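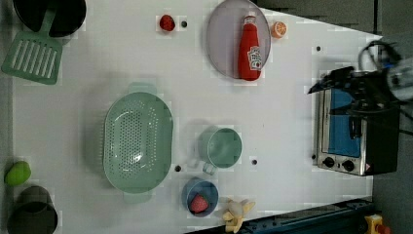 Figure 1. Kitchen things and toy food on the white table.

Setting the Kitchen Table: What Goes Next to What?
Project report, Objects at Home course, Raltlow
Room 302

What I wanted to find out

My project started with an argument about a colander. Thandeka Du Plessis, who shares a kitchen with me, keeps ours next to the stove. I think it belongs by the sink, end of discussion (it wasn't the end of discussion). When Coralie Grimshaw asked our class for a project about everyday objects, I already had one, more or less. I wanted to know how people group kitchen things when they don't have cupboards to tell them where stuff goes, and whether food pulls the dishes toward it or the other way around.

The plan was simple. Take a plain white table, put a small kitchen's worth of things on it, and ask people to set it up so it made sense to them. Then ask them to talk me through it. I gave myself a budget of $70, and Coralie gave me a limit of 200 words per written answer, so I had to pick questions people could answer without telling me their life story.

The things

I went for stuff that reads right away. There's a black frying pan with a mint-green slotted spatula, a dark pot, a big oval colander in the same mint family, a mint-green cup, a little blue bowl and a pale lavender plate. The toaster oven was the most serious item on the table, and I'll get to that, because it caused trouble.

For food I used toy food. I did think about real fruit for a day or so! But real strawberries get squashed and real bananas go brown, and I wanted the last person to have the same banana as the first. So: strawberries, a half orange, a peeled banana with its peel spread out, a green thing that everybody called a lime, and a bottle of ketchup.

I worried that toy food would make adults act silly. A couple of them did, for maybe a minute, and then they got weirdly serious about it. Thắng Mạc spent longer on where to put the banana than I spend on dinner.

The ketchup problem

I put the ketchup in at the last minute and it ended up being half of my notes. Everything else on the table has a category. Fruit is fruit, a pan is a pan. Ketchup is food, but it's also kind of equipment, and it's tall and red, so it's the first thing your eye goes to when you sit down.

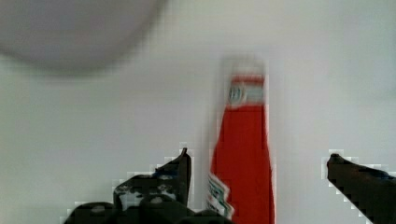

People gave me three kinds of answers. Some said it goes on the plate, since that's where you're going to need it. Some said it goes by the pan, with the cooking. And Helju Jankauskaitė said it goes wherever there's room, "because ketchup is always in the way," and moved it several times just to make her point. I loved that answer but had no idea how to code it. In the end I made a column called "moves around" and put it there.

Standing up or lying down was another thing I hadn't planned for. My sheet only had a place for where an object was, so a bottle standing by the plate and a bottle lying on the plate looked almost the same in my notes. I added a little arrow for lying down after the first session. If you do anything like this, put the arrow in from the start.

How a session went

Each person got the same instructions, read from a card: "This is your kitchen. Put things where you'd want them. You can change your mind." No time limit. I wrote down what got moved and in what order, and afterward we talked. I tried hard to keep quiet during the first part and I was bad at it. Tõnu Kuusk told me, nicely, that I made a little noise every time he picked up the colander.

So I moved my chair farther back. It helped with the noise and also gave me a better view of the whole table. From close up you mostly notice single objects. From farther back you start to see groups, and gaps between groups, and I think the gaps were just as useful. Most people left a strip between "cooking" and "eating" without ever saying they were doing it.

The toaster oven was the other thing I had to work around. It has a front, with a glass door and a handle, and the door has to open toward something. Once it was on the table it decided which side was the cooking side. People who started by looking at the oven ended up with pretty similar tables, and people who started with the plate were all over the place.
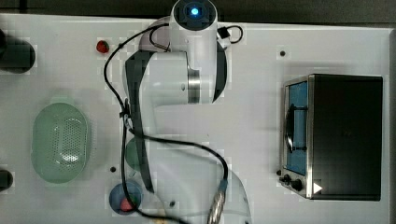

What I found

Color mattered a lot more than I expected. The colander, the cup and the spatula kept getting pulled together, and when I asked why, people gave me reasons about use ("you drain and then you pour") before admitting that they just match. Tõnu put the cup with the colander, took it away, and put it back. He said it looked lonely.

The blue bowl nearly always got a strawberry. I never suggested that. A small bowl and a small fruit seem to find each other. The orange half went by the plate for most people, and the lime was left for last so often that I began to feel sorry for it. It usually landed near the pot, with no reason given.

Pans and pots went to the corners. Big dark things get parked first and then people stop seeing them. Nobody in my group put the pot in the middle, even Helju, who put nearly everything in the middle at some point.
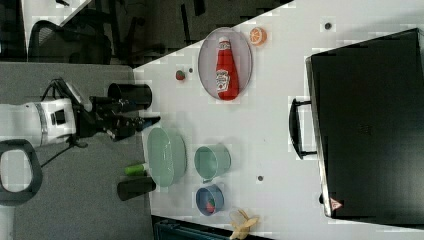 My notes came to 253 lines once I typed them up, one line per move, and reading them in one go on a Sunday was the best part of the project. You can see people change their minds. Someone sets up a whole breakfast corner, then the ketchup arrives and it turns into lunch.

What didn't work

The groups I started with (cooking, eating, food) were too neat. A cup is for eating until someone uses it to hold something, and then it's storage. Lying a cup on its side changes it too: upright people read it as ready to use, on its side they read it as put away or drying. I'd want a whole extra round only about that.

I also should have had a sink, even a pretend one. Without it the colander has no home, and I had promised Thandeka an answer. She says the result is a clear win for the stove side. I say the test wasn't fair. Coralie read the draft and wrote "buy a second colander" in the margin, so that's where things stand in our kitchen for now.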